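시뮬레이션 구독료는 누가 내야 하나

트렐로라(Trellora)가 로봇 팔 교육 키트 ‘쿠쿠라’를 내놓으면서 시뮬레이션 환경을 별도 구독으로 돌렸다. 키트를 사면 팔과 그리퍼, 기본 제어 프로그램이 온다. 가상 환경에서 미리 돌려 보려면 좌석당 매달 23유로를 더 내야 한다. 나는 이 가격 정책이 잘못됐다고 본다.

회사 쪽 설명은 이렇다. 제품 담당 헨리크 로이터는 발표 자리에서 물리 엔진과 과제 묶음을 유지하는 데 비용이 계속 든다고 했다. 틀린 말은 아니다. 과제가 87개나 되고 업데이트도 잦다.
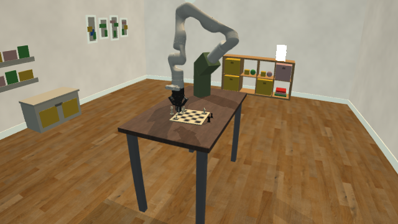
내가 두 달 동안 주로 쓴 것은 말 옮기기 과제다. 초보자가 좌표계와 접근 각도를 익히기에 좋다. 체스 한 판을 두는 것과는 거리가 멀어서, 작은 판에 밝은색 말 넷과 검은 말 하나가 나오는 정도다. 그래도 그리퍼를 판 왼쪽 끝의 말 위로 수직으로 내리는 동작 하나에 배울 것이 꽤 많다. 옆 말과의 간격을 생각해야 하고, 손가락을 얼마나 벌릴지도 정해야 한다. 실물 팔로 이것부터 시작하면 말을 쓰러뜨리고 다시 세우는 데 수업 시간이 다 간다.

그러니 시뮬레이션은 부가 기능이 아니라 키트의 일부다. 열 명 남짓한 반에 팔은 한두 대뿐인 학교가 많고, 나머지 학생은 화면에서 연습한다. 좌석 10개면 한 달에 230유로다. 경쟁 제품인 드린콤은 과제 수가 적고 화면도 투박하지만 이 비용이 없다.

절충안은 있다. 기본 과제는 키트 값에 넣고, 고급 과제와 직접 만든 장면을 올리는 기능만 유료로 하면 된다. 트렐로라는 12월에 요금제를 다시 검토하겠다고 했다. 그때까지 우리 학교는 구독을 연장하지 않을 생각이다.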